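Skulum Basketball Stats List
Home | Archive | Threads | Search | Log in

Re: [stats] Minutes and plus/minus for the Hekelden series
03/06/2018

> The minutes for game two do not add up. I get 186 for the
> home side where the sheet has 200. Was a substitution missed
> in the third quarter, or is the Lutik export wrong again?

The export is wrong. It drops any stint that runs across a quarter break, so a player who stays on from the second into the third loses the later part. I have compared it with the scorer's sheet and the missing 14 minutes all fall there.

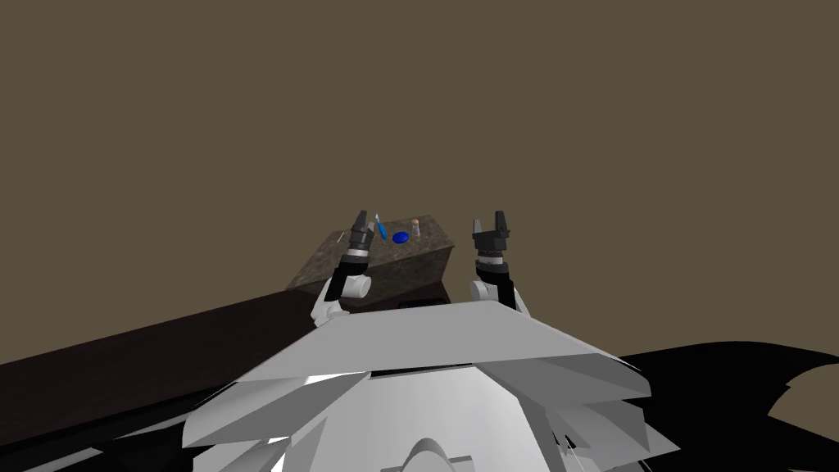
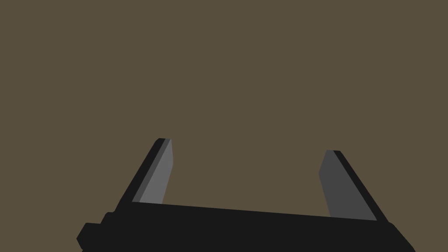 Plus/minus is affected in the same way. Points scored during a dropped stint are credited to the team but to none of the five on court, so the player column will not balance. Please don't use the figures posted in March for anything per 100 possessions.

I have rerun game two by hand and will do the other games next. The Huamán Cup files are a separate matter — they use the old format, with times counted down, and look sound as far as I have checked. For season tables I would keep the cut-off at 500 minutes until the corrected file is up. At 800 we lose most of the bench.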